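Rirach Sidewalk Navigation Set, data card

Maintainer: Ga-eun Bae, Skiltstead
Release: May
Contents: 206 simulated runs, 763 annotated events

1. Purpose

Rirach is used to check delivery robot planners against the Brota sidewalk rules before street trials. All footage is rendered. No field recordings are included.

2. Rules covered

R1. Treat any flush grate or plate as walkable for people but not as a preferred wheel path.
R2. Keep to the open side of stair enclosures. Never stop across a stair entrance.
R3. Leave a clear passing width on the building side when a barricade narrows the walkway.
R4. Do not lower speed limits or change lanes on shadow edges alone.

3. Reference views

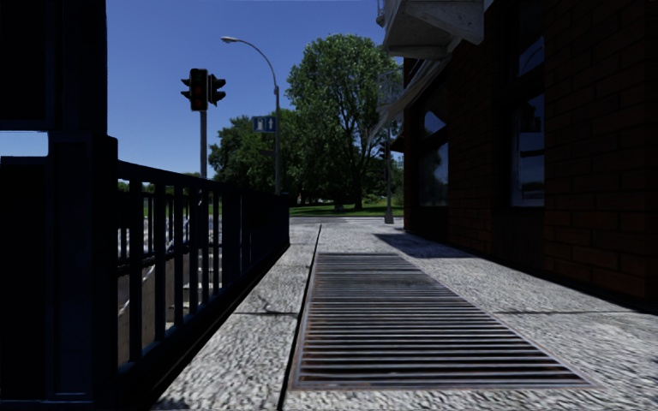
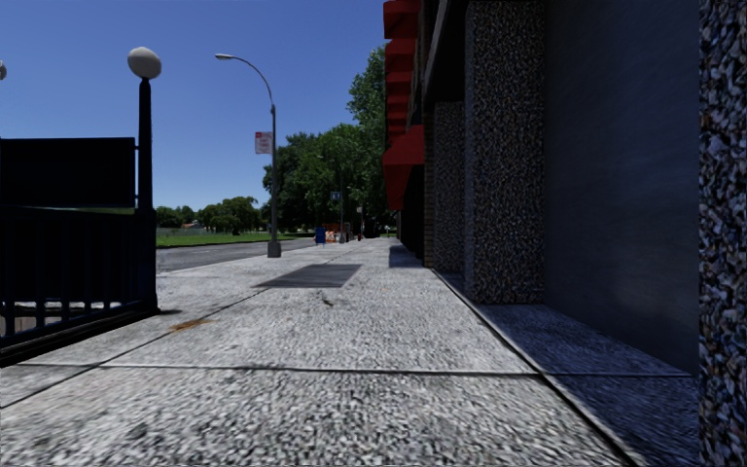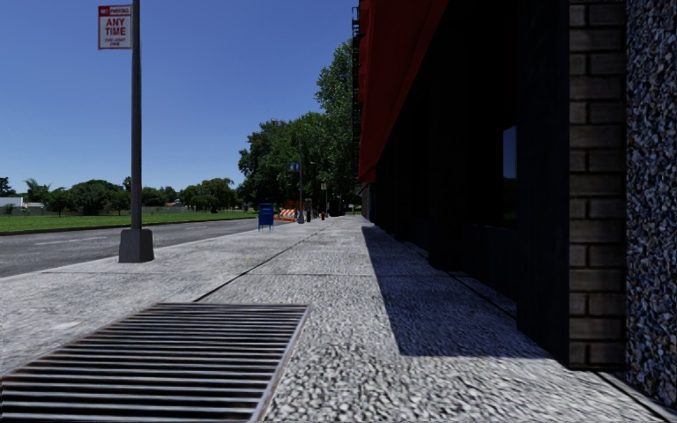 Simulated sidewalk views with metal set into the paving and shadow from the building. The barricade in the third view falls under R3.

Does a run fail if one wheel touches a grate?
A single contact is logged as a warning. The run fails only if the planner chose the grate while a clear path of legal width was open.

4. Annotation

Each event carries a rule number, a start time, an end time and a severity from 1 to 7. Two annotators label every run separately. Disagreements go to the maintainer, and the original labels are kept in the "raw" folder. Agreement on R1 is 92 percent. R4 is lower and is being relabeled.

5. Known limits

Lighting is clear daylight only. Pennington curb profiles are not modeled. Results on this set do not replace a site survey.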